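# Zotville turns out to watch robots pack a suitcase

21 Oct 2018

ZOTVILLE – The most patient packer in town has two arms, no opinion about how many shoes you need, and a firm policy of never sitting on the lid. It went on show at the Garholm workshop on Mill Street this weekend, when the company opened its doors to neighbors, families and anyone who had heard there would be doughnuts.

There were doughnuts. They were gone by eleven.

The main draw was a bench in the back room, where a pair of robot arms from Garholm's Unico project worked on a black suitcase with yellow edges. The company has spent most of the year on what it calls soft goods, meaning clothes, cloths and the other things that refuse to keep their shape. Boxes, a guide told the first tour, are easy. Boxes stay where you put them. A visitor near the front remarked that the same could not be said of her husband's shirts.

Each tour took 22 people, which was over what the back room could comfortably hold. Those at the rear watched between shoulders, and a few small children watched from on top of them. The right arm did much of the crowd-pleasing, holding a patterned item with a looped strap above the open case while the left one waited by a folded green cloth.

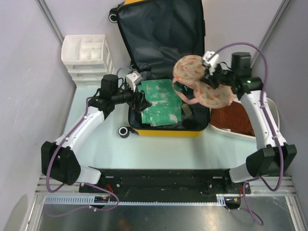
## Slow, on purpose

Visitors who came expecting a blur of steel may have been let down. The arms move at about the pace of someone packing for a trip they would prefer not to take. Garholm's staff said the speed is a setting and that they keep it low for open days, so that people can follow what is going on and so that the staff can too.

The audience adjusted. By the second tour a kind of golf-tournament hush had settled over the room, broken now and then by advice. One man suggested rolling everything. Another held out for folding. The guide said both sides were welcome to write in – the address is on the leaflet – and moved the group along to the coffee.

The firm opened in Zotville with two benches in a former carpet showroom and now has a payroll of 18. It does not sell a suitcase-packing machine and says it has no plans to. The suitcase is there as practice: a deep space with sides, a lid that gets in the way, a lining that catches on things, and contents that are different sizes and mostly floppy. Garholm hopes that what it learns will be of use to laundries and to returns departments, where somebody has to deal with whatever comes out of the bag.

The Ngubane Center, the adult education school across the parking lot, helped with the day and lent the folding chairs. It also ran a table where visitors could try the job for themselves using a pair of kitchen tongs in each hand. The line for this was longer than the line for the robots. Several adults were heard to say they now had more respect for the machinery, and one boy packed a sock on his first try and asked to be hired.

By the bench, with the green cloth lying flat and a dark item printed with a white letter "F" beside it, talk turned to luggage in general. Opinions were traded on whether hard cases beat soft ones, and on an airline that will not be named here but was named there, repeatedly. The basin to the right of the suitcase drew its own small following among people who felt they knew a laundry pile when they saw one.
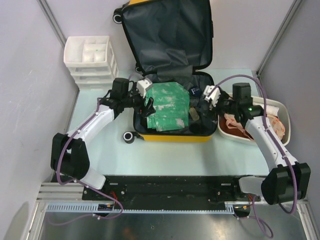
**Will there be another open day?**

Garholm plans to hold the next one in July, with smaller tours and, the company says, a second order of doughnuts. Entry will again be free. Places on the tours will be handed out at the door, and children are welcome if they come with an adult.

The town council sent a short note of thanks, which was read aloud during a pause between tours and got a polite round of applause. So did the man who found the light switch after someone leaned on it.

Leaflets on the Unico project can be picked up from the Garholm front desk on workdays. The Ngubane Center asks that whoever went home with two pairs of its kitchen tongs bring them back before the cooking class needs them.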